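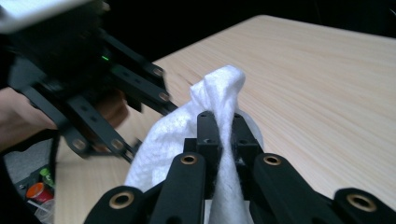 Murdale's laundromat is open again, and the dryers work

Home | Local | Around Town | Weather | Contact

Last updated: 4:16 p.m.

I walked over to the Vivell laundromat this morning with two weeks of dirty clothes and pretty low hopes, and I'm happy to report that the place is open, the lights are on and all the dryers are running. All of them! If you've lived in Murdale for any length of time you know what a big deal that is.

For anyone who missed it, Vivell closed in December after a pipe let go in the back wall and sent water across the whole floor. The sign on the door said it would be shut for two weeks. It was shut for four months. In that time those of us without a washer at home have been hauling our stuff out to Nekau on the bus, which is a fine town with a perfectly good laundromat, but it's a long ride with a wet comforter on your lap (I did that exactly once, when their dryers were full, and I won't be doing it again).

The new floor is gray tile with a little slope to it, so the next time something leaks the water should head for the drain and stay out of the bakery next door. The old orange chairs are gone. I know some people loved those chairs, and I sat in them through a good part of my twenties, but they pinched. The new benches are wide enough to put a basket beside you, and there's a long folding counter under the front window where the vending machine used to be. The vending machine has moved to the back and still doesn't have the peanut butter crackers. I asked.

There are 16 new washers, including a few of the big front loaders that can take a king-size blanket. They take coins and cards both. The woman at the desk told me the card readers were the one thing customers kept asking for, and that the coin slots stayed on because the other half kept asking for those. A regular wash costs the same as it did before the flood. The big machines have gone up by a quarter, and I heard one man grumble about it while he loaded his second one.
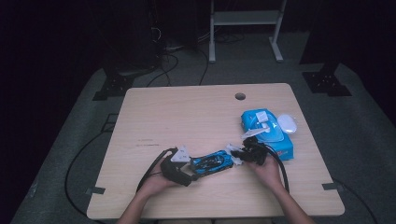

Then there's the question of hours. Vivell used to stay open until midnight, and for now it's closing at 9 p.m., with the last wash at 8. That's going to be hard on folks who work the late shift at the Shahbazi warehouse, and a couple of them were there this morning saying so, still in their work shirts. The desk told me the later hours should come back once they've hired another person for the evening. There's a help wanted card taped up by the change machine if you know somebody. It's mostly wiping down, mopping and dealing with people who've put in too much soap.

About the soap, by the way — the new washers want a lot less of it than the old ones did. I used my normal scoop and spent the whole rinse watching foam climb up the glass, and I had to pay for a second rinse to get it out of my towels. There's a notice about this on the wall that I read after the fact. Two tablespoons is plenty for a regular load. If you use the pods, it's one, and it goes in the drum before the clothes do.

I also wanted to find out what happened to the things people left behind in December, as I know a few of you had loads in the machines when the water came up. The staff washed and bagged everything they could save, and the bags are on a shelf in the office. Most have been picked up already. If you're missing something, ask at the desk and be ready to tell them what was in the load. Anything still there at the end of the month goes to the clothing closet at the library.

The wash-and-fold service isn't back yet. They're waiting on a scale, and when it comes the drop-off counter will be by the side door, where the parking is easier. No price on that so far. The bulletin board did come back, and it was already half covered when I left: guitar lessons, a free couch, two different lost gray cats (please check your garages), and a flyer for the spring rummage sale that still has last year's address on it. The sale is at the grange hall this time, so don't go to the school.

My own clothes were done in a little over an hour, start to finish, even with the extra rinse. The dryers run hot, much hotter than the old ones, and I'd go with medium for anything you care about. I had high on for my jeans and the buttons were too hot to touch when they came out. A neighbor at the next machine said she'd shrunk a sweater already, and it was only the first morning.

It was busy but I never had to wait for a machine. By the time I left, the line was mostly at the change machine, which takes ones and fives and was spitting back anything with a bent corner. Bring quarters if you have them, or use your card. The side lot is open too, though there's still a pile of old pipe in the two spaces closest to the alley, and the desk says that gets hauled off this week.

Vivell opens at 6 in the morning every day. The bathroom is still out of order.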